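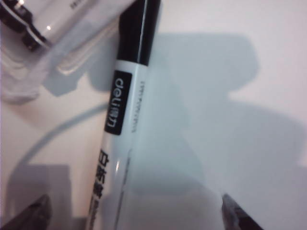

KUSDEN SHARED SHOP — ARM BENCH CHECK
Build: Narnex desktop arm, two-finger gripper, wrist cam
Date: Tuesday, March 22, 2022
Done before power on, then again with a marker pick. Mark OK / FIX / N/A, comment after.

BASE AND BENCH
Clamps tight, no rock — OK. Rear one needed half a turn.
White top wiped down — OK. Old tape residue by the back corner, leave it, not in reach.
Reach area marked on floor — FIX. Tape peeled up again. Use the wide stuff.

POWER
E-stop cuts motors — OK. Tested twice, arm drops slow like it should.
Supply fused, cover on — OK.
Plug strip off the floor — FIX. Still under the bench, someone will kick it.

CABLES
Strain relief at base — OK
Slack at wrist, full rotation both ways — FIX. Rubs on joint 4 at the far end. Add a clip, dont just zip tie it to the link.
Camera lead seated — OK. Was loose in November, fine now.

GRIPPER
Fingertips tight, faces parallel — OK
No sharp edges — OK. Filed the left one a bit more.
Closing force limit set — OK, 248 in the config. Units are whatever the Vaher board uses, see the sheet taped inside the lid. Do not raise for markers.
Pinch warning label — FIX. None on there. Print one.

TEST PICK, DRY ERASE MARKER
Black cap on before the run — OK. Always cap on.
Approach speed on slow — OK
Hands out before enable — OK. Say it out loud if two people are at the bench.
Pick and place, 5 tries — 4 good, 1 slipped. Barrel is smooth, white on a white top, and the arm throws a big shadow over it. Suspect lighting before grip. Try the lamp from the other side, then re run.
Marker is the deli one. Test log says Delico, wrong, please correct teh log.

BEFORE LEAVING
Arm parked, motors off — OK
Key back on hook — OK
Log filled in — FIX, see above

RESULT
OK for slow speed only. No full speed till the wrist cable clip and floor tape are done. Label can go on same day. Recheck whole CABLES section after, not only the clip.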